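Last updated: July

# Gernesari wrist-view renders: README and data card

By Serpil Dağdelen, July

Rendered frames from a simulated gripper's wrist camera, plus the tooling we used to find out whether they are worth training on. My short answer is that they are worth it for some things and I would not bet a shift on the rest. Read the Known problems section before you clone the big folder.

Three renders from the same scene:

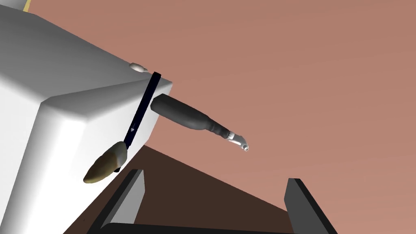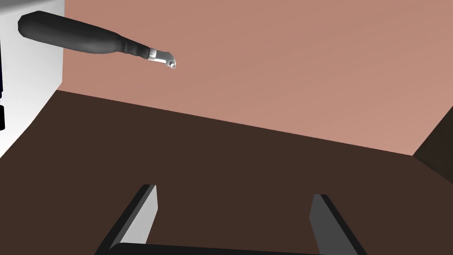
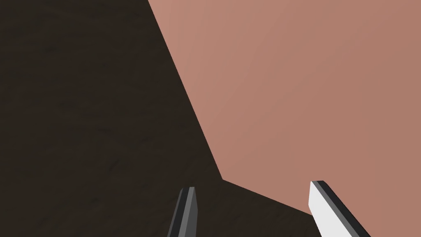 ## What is in the release

700 episodes, all simulated. No real camera was involved at any point, and if somebody quotes a number from this set as if it said something about hardware, please send them back to this line.

Each episode folder has:

- wrist/ – color renders from the hand camera
- depth/ – depth from the renderer, stored as 16-bit PNG
- state.csv – joint positions, finger opening, commanded and reported
- actions.csv – what the policy or the scripted planner asked for
- scene.yaml – object poses, material names, light settings, random seed
- result.yaml – what the success checker decided

The depth is perfect, and I mean that as a complaint. No holes, no flying pixels at edges, no trouble with glossy surfaces. Anything you train on it will be spoiled. There is a script to dirty it up (tools/degrade_depth.py), and I don't claim the dirt is realistic either.

## Where it came from

Ertuğrul Oral wrote the scene generator as part of Vodetus, our planning stack. It was meant for regression tests. Scenes get built from a handful of parts, the planner runs, and if a change to the collision code makes it drive through a cabinet we hear about it before Tuesday's merge. Using the output as training data came later, and the scenes were never designed for it. It shows.

The randomizer picks poses, base colors and light direction from fixed lists. Colors are flat on most surfaces. The walls in particular have nothing on them, and a visual encoder that leans on texture has very little to hold.

Episodes come from two sources:

1. The scripted planner (Vodetus, release branch). It knows the true pose of every object and so it is cheating.
2. A learned policy called Witen, which only gets the wrist view and the joint state.

The source is in the `origin` field of scene.yaml. Don't mix them without looking. The planner moves in clean arcs and never hesitates; Witen wanders. A model trained on both learns a kind of average that neither would be proud of.

## The viewpoint

The camera rides on the hand, so the fingers are in the lower part of the picture and everything else swings around with the wrist. In all three renders above you can see a finger on each side and a lot of plain surface. I picked ordinary ones on purpose. Data cards tend to show the frames where the target is centered and well lit, and then you open the archive and find out what the other frames look like.

Look at how much each one tells you. The first has a big white block, a few small shapes on it and a dark tool against the pink. The second has the tool and more of the tabletop. The third is fingers, dark brown and a salmon-pink slab with one sharp corner. Given only that third view, I could not say which way the hand ought to go, and I have read the scene code. A single-frame policy is being asked to do exactly that.

Witen gets a short history to help with this. Whether it uses the history is another question. We blanked the history in a replay test and the actions barely moved on the planner episodes, which suggests it had learned to ignore it there. On its own episodes the picture was muddier and I would rather not summarize it in a sentence.

## Splits

- train: everything not listed in the two files below
- val: splits/val.txt, 200 episodes
- odd: splits/odd.txt, 19 episodes

The `odd` split is the useful one. These are episodes where the success checker said yes and Ertuğrul and I, watching the replay, both said no. They are not in train or val. I would score on them separately and report the result even when it is embarrassing.

Splits are by scene seed. An earlier internal version split by frame, so neighboring frames landed on both sides, and the val curve looked wonderful. If you have a copy of that version, delete it.

## Known problems

**The success checker is generous.** It tests final object pose against a tolerance and nothing else. Knocking the object into place with the back of a finger counts. Pushing it there through a cabinet corner used to count too, until we turned on contact logging. Treat `success: true` as "ended up near the goal".

**Seed 765.** The lights in this scene get placed inside a wall. Depth is fine and color is nearly black. I left it in so that episode numbering would match our test logs. Skip it in your loader.

**Clipping near the hand.** The near plane of the virtual camera is set too far out for some wrist poses, and thin parts vanish when they get close. The depth image vanishes with them, so nothing in the files warns you.

**Reported versus commanded opening.** In simulation these agree almost immediately. On a real gripper they don't, and a controller tuned on this data will expect a hand that obeys at once. We saw Witen close early over and over when we added an artificial delay of a few control steps. Adding the delay during training helped. It didn't fix it.

**Background colors repeat.** The list of wall and table colors is short. I trained a tiny classifier to guess the scene family from a patch of background and it did far better than it should have. Your policy can find the same shortcut.

**Partly hidden objects.** Wrist views chop things up. Large objects run out of view, small ones hide behind them, and the segmentation labels are drawn from the renderer's object IDs, so a sliver a few pixels wide gets a full and confident label. Filter by visible area if you train a detector. The default threshold in the loader is a guess of mine.

## Running the tools

Check an episode before you use it:

python tools/check_episode.py path/to/episode

It looks for missing frames, time stamps that go backward, and joint values outside limits. A pass means the files are readable. It has no opinion on whether the episode is any good.

Replay with the planner overlay:

python tools/replay.py path/to/episode --show-plan

The overlay draws the planned hand path on top of the color render. It is drawn after the fact from actions.csv, so when it lines up nicely, all you have learned is that the projection code works – not that the planner saw the obstacle.

Re-render with other materials:

python tools/rerender.py path/to/episode --materials alt.yaml

This keeps the motion and swaps the look. I use it as a cheap test. Take a policy you like, re-render val with the walls and table changed, and compare its actions frame by frame with the originals. The geometry is the same, so the right action is the same. If the outputs drift, the policy was reading the paint. Ours drifted.

## What I would use it for

Planner regression, with no reservations, as that is what it was built for. Testing loaders and training code, also fine. Pretraining a perception module, maybe, if you have real wrist images to compare against and the patience to run the comparison properly, with the same budget for the version without pretraining. We have seen that baseline skipped in too many internal slides, including one of mine.

I would not use it to choose between two policies headed for hardware. We tried. The team at Öztürkmen ran four of our checkpoints on their bench, and the order they came out in had little to do with the order we had in simulation. Four checkpoints is a small sample, and Ertuğrul thinks the difference is mostly their gripper timing. He could be right. We haven't done the test that would settle it, so both of us are guessing.

## Open questions

- Does the history input matter once the delay is in the training data? Half run, see notes/history.md.
- Would a second, fixed camera make the wrist ambiguity go away or just hide it? Ertuğrul wants to add one. I want to see the single-camera failures sorted first.
- Can the contact log replace the success checker? It is noisy when two flat faces rest on each other.

## Changes

- Removed the frame-level split
- Added `origin` to scene.yaml
- Added contact logging, relabeled the affected episodes
- Moved disputed successes into `odd`
- Depth scale is now written in scene.yaml – before that you had to know it

If your results on this set are very good, run the re-render test before you write to us. If they are still very good afterward, do write, and attach the config.

Contact: Serpil Dağdelen or Ertuğrul Oral, through the Gernesari issue tracker | © Gernesari | Back to top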